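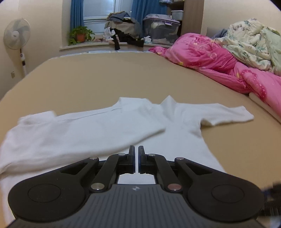
Posted in April by Hiyori Amano
Last updated: April

I have worked at Kobori for long enough that people ask me what it's like now that the folding is "going to the robots." My aunt asked, my dentist asked, and two readers wrote in after I mentioned it in my post on the bus route. So I'll write down how it is at the moment. It may be different by winter.

Kobori is a commercial laundry in Skerkville. We wash for two care homes, a few restaurants and a lot of private customers who send a bag every week. There are 12 of us on the finishing side, meaning everything after the dryers. Sheets and towels have gone through a flatwork machine for years and no one misses doing those by hand. Shirts, T-shirts, nightgowns and anything with an odd shape get folded by a person at a table.

Last fall management signed up with a company called Prukus, who are building arms that fold clothes. Before the arms can do it, someone has to show how it's done, many times over, and that's the part some of us do now. You hold a gripper in your hand and fold the shirt with its two fingers and never with your own. The camera on it records what you do. Some of it is one-person work and some is done with a second person.

Prukus wants it done in ordinary homes as well as at the plant, with regular beds, regular windows and whatever is lying around. I signed up for the home sessions. You get paid the same hourly rate as for finishing, plus travel if you go to a place out in Grollden.

The first week was slow. I can fold a T-shirt by hand without looking at it. With the gripper I was all thumbs. You can't feel the cloth. With my fingers I know if I have one layer or two, and with the gripper I have to look, and if I get two layers I have to let go and start again. My wrist hurt for a few days and then it stopped. I changed my grip and kept my elbow closer to my side, and that helped.

T-shirts are the easiest. You bring one side over, lay the sleeve down, bring the other side over, then fold it up from the bottom. The trouble is the collar, which likes to stand up and pull the shoulders out of line. At the table I would press it down with my palm. Now I leave it until the end, or go back and pull the shoulder seam a little.

Long sleeves take longer. You want the shirt flat and the sleeve straight out before you start, or the cuff ends up somewhere inside and you get a lump.

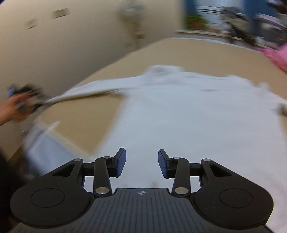
White is also harder than you would think. You lose the edge of the sleeve against the body once it's folded over, and you have to go by the shadow. Knit cloth gives when you pull on it and a dress shirt doesn't, so I had to relearn how far to drag each kind.

We keep a count, as that's how Prukus tracks the work. The target for our group was 2,000 folds by the end of the first stage, and when I last looked at the sheet we were at 1,447. A fold only goes on the sheet if it was done start to finish without touching the cloth by hand. I lost a good number early on by reaching in to straighten a hem. It's a very hard habit to stop.

As for what has changed at the plant, so far less than people expect. There is one arm in the back, next to the old press. It does hand towels and it does some T-shirts. It's slower than any of us. When it gets stuck it waits, and whoever is nearest goes over and lays the piece flat again. That has become a job in itself, and there was an argument over who does it, as it pulls you away from your own table and your own numbers. In the end they took the individual numbers down from the wall while the trial is on. I liked that.

The schedule changed too. Those of us on home sessions do mornings out and afternoons in, and the tables are short until lunch. The ones who stayed behind weren't happy about it, and I don't blame them. We now have a 20 minute overlap at 1 p.m. so that the morning's problems get handed over properly.

Then there is the question my aunt really meant, which is whether I'm teaching the thing that takes my job. I asked my supervisor and got an answer in two parts. No one on finishing will be let go during the trial, and that is in writing. After the trial they don't know. Two people are retiring next year and I would guess they won't be replaced. Nobody has told me that, it's only my guess.

I thought about saying no to the sessions. A woman I share a table with did say no and she had her reasons, and we still eat lunch together. My own thinking was that the arm was coming either way, and I would like it to fold a shirt the way I was taught, with the sleeves inside and the collar square. I've also been on my feet at that table for a long time, and the home sessions are quieter. There's no dryer noise.

I have noticed that I fold my own laundry differently now. I look at it more. I also caught myself pinching a pillowcase with two stiff fingers, and my husband asked if I'd hurt my hand.

The next stage is fitted sheets. I've asked to be put on it. I do those well, and I'd like to see how anyone manages the corners with a gripper.

This site uses cookies to remember your settings and count visits. By continuing to read you agree to their use.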